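Does Ripeness Labelling Cut Fruit Waste? A Trial in the Villstead Canteen

Project report, second year, Food and Consumer Studies

1. Why we did this

The canteen at Villstead throws away a lot of fruit. Everybody on our course agreed on that before we had measured anything, which should have worried us more than it did. The usual explanation is that people don't know when fruit is ready to eat, so they pass over the spotty stuff and take the hard stuff, then bin that as well. Candum, the firm that supplies the canteen, sells a set of shelf cards to deal with this. The cards say "Eat today", "Eat tomorrow" and "Give it a few days". The leaflet that comes with them promises less waste and happier customers. It gives no source for either claim.

Our question was a small one. If you put the cards out, does less fruit go in the bin?

2. What other people have found

Less than you'd think. We read a handful of reports on food labels and most of them ask people what they would do in a shop. Asking people what they would do with a brown banana is a good way of finding out what they think they ought to say. Only one report, by Stojanović, weighed the bins. It found a drop in the first week and then a slow creep back up, and it is quoted on a surprising number of websites for the first half of that sentence alone.

We also looked at the Vesis household survey, which most of the leaflets lean on. Its figures come from food diaries. Anyone who has kept a food diary will know how the third day goes.

3. Method

We ran the trial in November, over 18 serving days. For the first nine the fruit was set out as normal. For the other nine it was sorted by ripeness, one tray to each card. We stuck to bananas, pears and plums. Apples were left out as they hardly change over a week, and the grapes come in sealed tubs.

Every afternoon at 2 we emptied the fruit bin next to the tills and counted whole or nearly whole pieces. A piece with a single bite out of it went down as whole. We argued over this for longer than it deserved.

We also handed out a short form asking people which tray they had picked from and why. We got 377 forms back. A fair few were filled in by the same people more than once, and we have no way of telling how many.

Setting up the sorted display took two of us about 30 minutes each morning, which the leaflet doesn't mention either. Most of that time went on bananas. Pears look the same from the day they arrive until the day they collapse, so we had to press each one near the stalk, and we suspect that our pressing did some of the bruising we later blamed on customers.

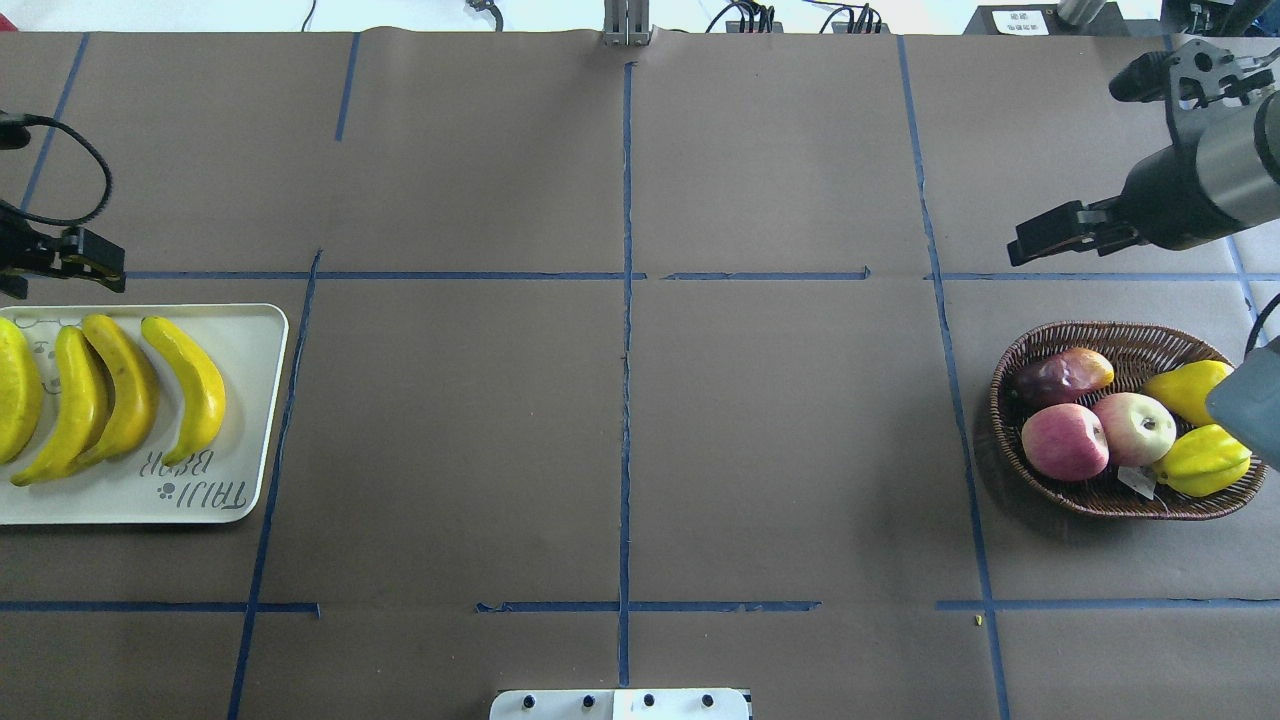 Bananas shouldn't be in the trial at all, one of the serving staff wrote on the back of a form, because people can already see what they're getting. Put your cards on the pears, the note went on, and you might learn something. We think this is fair. Banana skin is its own label. If the cards do any good it ought to show up in the fruit you can't judge by eye, and we had lumped all three together in our first count sheets.

4. Results

Fewer bananas were thrown away in the second half. So were fewer plums. Pears went slightly the other way.

Before anyone gets excited, the weather turned cold in the same week that we put the cards out, and the canteen started serving crumble. Fewer people bought fresh fruit of any sort. When we set the waste against the amount sold, most of the drop in bananas went with it. The plums held up a little better, though there were never many plums.

On the forms, most people said the cards had helped them choose. A good number of the same forms named a tray that was empty by the time of day written at the top.

5. What we make of it

We can't say the cards work. We can't say they don't, given how short the trial was and how badly it was timed. The "Eat today" tray did empty first on most days, but it was also the one nearest the till, and we never swapped the trays round. That was our mistake and it would have cost nothing to avoid.

If another group picks this up, they should use pears only, move the trays every day, and start in September when the menu is steadier. They should also weigh the waste, as counting treats a plum and a large pear as equal. The count sheets are with the course office, including the four we had to redo after they got wet.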